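Search reviews
Enter keyword
Print this page | E-mail this to a friend

Review: The Nordale table-clearing arm, or how to tidy up by dinnertime

By Sibel Yurt

Every spring somebody asks me whether it's time to buy a robot that picks up after the kids. Every spring I say no and go back to picking up after the kids. This year Nordale offered to let me spend two days with its tabletop arm at the Zeleke showroom, so I packed a lunch and went to see whether I'd have to change my answer.

The pitch is modest, I'll give them that. Nordale doesn't claim the arm will fold your sheets or scrub a pan. It claims the arm can take the small junk that collects on a table and put it on a plate. I have a teenager who can't do this, so the bar was set about where I wanted it.

Yavuz Gündoğdu, who runs the demonstrations, gave me a table, a blue plate and the run of the junk drawer. I picked things I find on my own table most mornings.

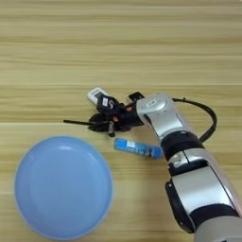
The hand at work over the table, with the plate at lower left.

Picking things up is the part that impressed me. A remote control is a slippery, badly balanced object, and I've watched grown adults fumble one into a bowl of chips. Tubes are harder, given their habit of rolling away when touched. Thin sticks are hardest of all. A stick flat on a table gives you almost nothing to get hold of, and I'd ask any skeptic to try it in oven mitts, as I did at home that night. My score was poor.

Then there's the speed. I wrote most of my grocery list during one pickup. Gündoğdu says the arm is cautious by design and can be set to go faster, and I believe him, but the faster setting was off for both of my days and nobody seemed eager to find the switch.

The other trouble is judgment. A person clearing a table knows that the remote goes by the couch and the dead pen goes in the trash. The arm knows "plate." If your household stores everything on one plate, you're in luck.

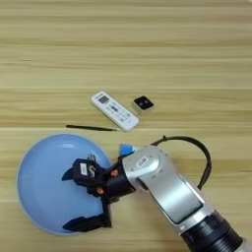 Remote, black stick and a small square gadget, all still on the wood.

I asked what happens with real clutter — mail, crumbs, half a sandwich — and was told that soft and sticky things are "on the road map." I've been reviewing gadgets long enough to know that the road map is where features go to rest. Gündoğdu, to his credit, laughed when I said so. He thinks the shop floor will get there well before the kitchen does, and I think he's right. A packing bench sees the same few parts all day. My kitchen table has never looked the same twice.

I also tried the Cirex software that comes with it, where you name each object and tell the arm where it belongs. Setup took me most of a morning. The manual runs to 402 pages, of which I read the ones with drawings. Once an object has a name, though, giving the order is easy, and I did enjoy saying "glue" to a machine in a firm voice. 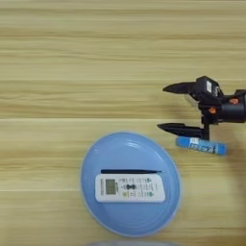 Cost is where I have to be a bad sport. The arm rents for $2,000 a month, with a three-month minimum, and that doesn't include the table. For comparison, I bought a Gavlow lap tray with raised sides last May, and it has cleared my coffee table every night since with one sweep of my forearm. It does need the forearm.

Would a small workshop get its money's worth? Maybe, if the chore is dull, the parts are firm and no one is standing there waiting. I could see it sorting tools overnight. For a home, I'd hold off. The grip is further along than I expected and everything around the grip is not.

Good: careful handling, quiet enough to talk over, simple orders once it's set up.
Bad: slow, pricey, one idea about where things go.
Rating: two and a half stars out of five. I'll ask again next spring.

Print this page | E-mail this to a friend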